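In Praise of the Repair Drawer

There is a hardware store two streets from my apartment called Arellano, and I love it more than is reasonable for an adult. It sells screws one at a time. You can walk in with a broken hinge in your palm, put it on the counter, and walk out seven minutes later with the exact little pin it was missing, in a paper bag folded over at the top. My last visit cost me 59 cents!

I want to make a case for fixing small things at home, and for keeping the odds and ends that make it possible. People hear "repair" and think of a car on blocks or a soldering iron. What I mean is much smaller than that. I mean the knob that falls off the dresser every December when the heat comes on and the wood shrinks. I mean the strap on a good bag, the foot on a chair, the button you have been meaning to sew back on for a year and a half.

My own conversion came by way of a desk lamp, a Tindora, bought secondhand and adored from the first evening. The arm began to droop. I propped it on a book for months, and then I went looking for a new one and found that the closest match was bigger, uglier and a good deal more expensive. So I took the old one apart on the kitchen table. The whole problem was a flattened washer. I replaced it, tightened the nut, and the arm stood up as straight as a heron. I made everyone in the house come and look at it.

What surprised me was how much more I liked the lamp afterward. I knew how it worked now. I knew there was a spring in the elbow and that whoever put it together had left a dab of green paint on the inside, where no buyer would ever see it. You don't get that from unpacking a new one.

So start a drawer, or a shelf, or whatever you have room for. Mine grew into boxes and trays, and I'm fussy about them (I like to see what I've got before I go digging).
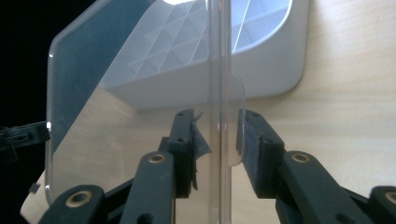
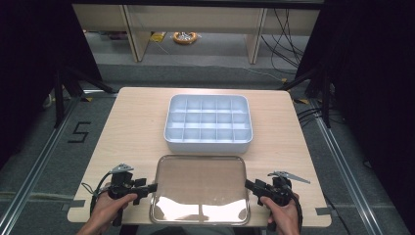
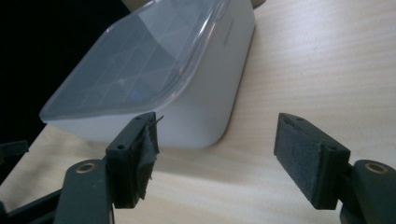 But What About Your Time?

This is the objection I hear most, and it's a fair one. An hour spent on a toaster is an hour you could have spent on almost anything else. If you hate the work, please don't do it – pay someone who's good at it and be glad they exist.

Still, I think we do the math badly. We forget the evening lost to reading reviews, the trip to the store, the box that has to be flattened and hauled out. And we count the hour of fixing as pure loss, when for plenty of us it's the best hour of the week. I put the radio on. I make tea and forget to drink it. My hands have something to do besides scroll.

I'll admit there are limits. I won't touch anything with gas in it, and I once turned a slightly noisy fan into a silent one by killing it completely. It went to the recycling center with my apologies. The failures teach you a lot, though, and that fan gave me four excellent rubber feet, two of which are now under the bread box.

Go and find the thing in your home that's been wobbling the longest. Turn it over and look at the screws.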